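Cahier d'atelier – cellule Nukby, poste 2
Samedi 27 janvier 2024
Rédaction : Marianna Adamczyk

Objet : reprise du bras après remplacement du faisceau de poignet, contrôle du zéro articulaire, vérification de la zone de prélèvement.

État à la prise de poste. La cellule était consignée depuis la veille au soir, sectionneur ouvert, cadenas en place, étiquette signée. Le compteur du contrôleur affichait 463 heures de fonctionnement. Le défaut enregistré avant l'arrêt était toujours le même : perte intermittente du retour codeur sur l'axe 5, uniquement lorsque l'avant-bras descend au-dessus du bac. Le journal en conserve 18 occurrences depuis la dernière remise à zéro, effectuée en octobre.

Le faisceau déposé présente une gaine marquée sur quelques centimètres à hauteur du passage de coude. Continuité correcte au repos, coupure franche sur un conducteur lorsque l'on plie le câble à la main. Le diagnostic posé la semaine dernière est donc confirmé et la carte d'axe, que l'on avait un temps soupçonnée, reste en place. La pièce est conservée dans le tiroir des retours, étiquetée, pour envoi à Fidholm.

Montage du faisceau neuf. Passage par l'intérieur du carter, boucle de détente laissée un peu plus longue que sur l'ancien montage. Les vis du couvercle ont été reprises en croix, au couple indiqué par la fiche Duman, puis marquées au vernis. Une vis présentait un filet fatigué ; remplacée par une vis du stock, même longueur. Le joint du couvercle a été conservé. À commander tout de même, il ne supportera pas une troisième dépose.

Remise sous tension, axe par axe, freins libérés l'un après l'autre. Aucun défaut au démarrage. Le zéro de l'axe 5 s'était décalé, conséquence normale de l'intervention ; il a été repris avec la pige, puis enregistré. Les autres axes n'ont pas été touchés et leurs valeurs concordent avec celles de la fiche précédente.

Pour l'essai en position, le bras a été amené en vitesse réduite au-dessus de la table de prélèvement, côté gauche du bac gris. Il a été décidé de conserver le lot d'objets mélangés habituel : balles à picots, canettes, blocs de bois, tissus, jouets en plastique. Ce lot impose au poignet des orientations variées, ce qu'un bac de pièces identiques ne permet pas de vérifier.

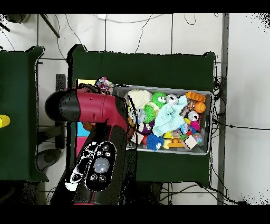

La descente a été répétée dans trois orientations du poignet, avec maintien prolongé dans la position la plus basse, celle où le défaut apparaissait. Retour codeur stable sur toute la durée. Le tracé a été exporté et rangé dans le dossier de la cellule. En fin de course, la boucle de détente garde du mou et ne frotte pas sur l'arête intérieure du carter.

Point à surveiller : le cheminement des câbles derrière et à droite de la table. Les longueurs excédentaires sont ramenées en boucles contre le bord et le reste court sur le carrelage. Ce n'est pas conforme à la consigne d'implantation, qui demande un passage sous goulotte jusqu'à l'armoire. La remarque figurait déjà au relevé d'octobre. Une goulotte de sol a été demandée au magasin ; dans l'attente, il convient de ne pas déplacer la table sans avoir vérifié au préalable que rien n'est pris sous les pieds.

Calibration main-œil. Effectuée après le contrôle du zéro et non avant, contrairement à ce qui avait été fait lors de l'intervention précédente. Le résidu est inférieur au seuil admis par la procédure Brorurar. Les paramètres sont enregistrés sous le numéro 435 ; l'ancien jeu est archivé et ne doit plus être chargé, son zéro n'étant plus valable pour l'axe 5.

Essai de prélèvement en automatique, vitesse réduite puis vitesse nominale. Le cycle s'est déroulé sans arrêt. Les tissus restent difficiles à saisir lorsqu'ils sont coincés entre deux objets rigides : le bras se présente correctement, mais la prise entraîne parfois l'objet voisin. Ce comportement était connu avant la panne et relève du réglage de la stratégie de prise – il ne sera pas traité dans le cadre de la présente intervention.

Nettoyage. Carters essuyés au chiffon sec, sans solvant. La nappe verte a été retendue sur la table, un pli du côté opérateur gênant la mise en place du bac.

Reste à faire :
– commander le joint de couvercle et deux vis de rechange ;
– poser la goulotte de sol dès réception ;
– relire le journal de défauts après une semaine d'exploitation, en particulier l'axe 5 ;
– reporter la nouvelle longueur de boucle sur le plan de câblage, qui indique encore l'ancienne valeur ;
– expédier le faisceau déposé avec la copie du relevé de continuité.

Cellule rendue à l'exploitation en fin de matinée, cadenas retiré, clé remise au tableau. Toute réapparition du défaut codeur devra être consignée avec la position des six axes au moment de l'arrêt. Sans cette information, la recherche devra être reprise depuis le début.

M. A.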